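Reading time: 3 minutes

Robots in the Sandwich Kitchen
A guide for younger readers from the Dernis Learning Service

Many people eat a sandwich at lunchtime without thinking about who made it. At the Gundiva kitchen, sandwiches are made for schools, offices and a hospital. Until last December, every one of them was put together by hand. Now people share part of the work with robot arms, and this guide explains what has changed.

What is automation?

Automation means using a machine to do a job, or part of a job, with little help from a person. A washing machine is a kind of automation. So is a door that opens when someone walks towards it. A robot arm is a machine with joints, a little like a shoulder, an elbow and a wrist. A computer tells it where to move and when to stop.

Who works at the kitchen?

The kitchen employs 62 people. Some order the food, some prepare it, some clean, and some drive the vans. Herman Tambunan has worked on the filling tables for many years. In the past he stood in one place for most of the morning and made the same small movements again and again. "My wrists used to ache by ten o'clock," he says. "I was quick, but I was tired."

There are now two robot arms at the kitchen, made by a company called Grarus. Each one works at its own table. They place slices and fillings in order, and they do not need to rest. They do need to be cleaned, checked and taught.

How does a robot learn to make a sandwich?

A sandwich seems simple to a person. For a robot it is a long list of small problems. Bread is soft and can be squashed. Lettuce is a different shape every time. Cheese bends, and bacon can slide. The robot must pick up each thing gently, carry it to the right spot and let go at the right moment.

Yoga Ginting used to pack boxes. Today her job is called robot trainer, which did not exist at Gundiva before. She sets out a practice table and guides the arm through each step, many times over. When the arm makes a mistake, she puts the pieces back and begins again. One sandwich took 124 practice turns before she was content with it.

The order of the layers matters a great deal. Bread goes down first, then lettuce, and the bacon goes on top of that. 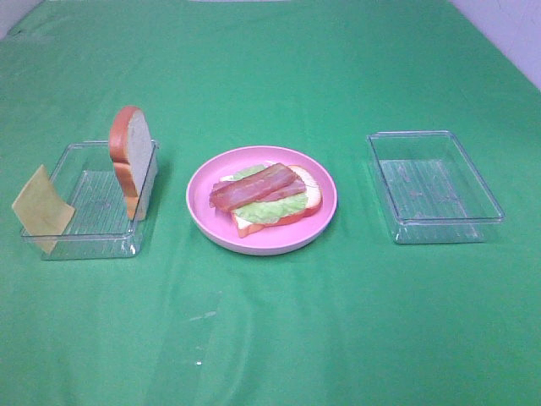 After each practice turn, Yoga writes down what went well and what did not. Her notes go to Arif Oei, an engineer, who changes the instructions in the computer. The two of them speak every day, and Arif says that her notes are more useful to him than any chart.

What has changed for the workers?

Some changes have been welcome. Fewer people have sore hands, and the early shift starts later. Three workers have finished a course and now look after the machines.

Other changes have been harder. Darmawan Rahman enjoyed talking to his friends at the filling table, and he now works in a different room. Some of his colleagues worried that they would lose their jobs. The managers promised that everyone would be offered training and a place to work, and they meet the staff each month to answer questions — including the difficult ones.

People still taste the food, check that it is safe and decide what goes on the menu. They can also stop a robot at any time by pressing a red button beside the table.

Words to know

Automation: using machines to do work with little help from people.
Engineer: a person who designs, builds or improves machines.
Shift: the set hours that a person works in a day.

Something to talk about

Think of a job that is done at your school every day. Which part of it might a machine do? Ask the person who does that job which part they would like to keep.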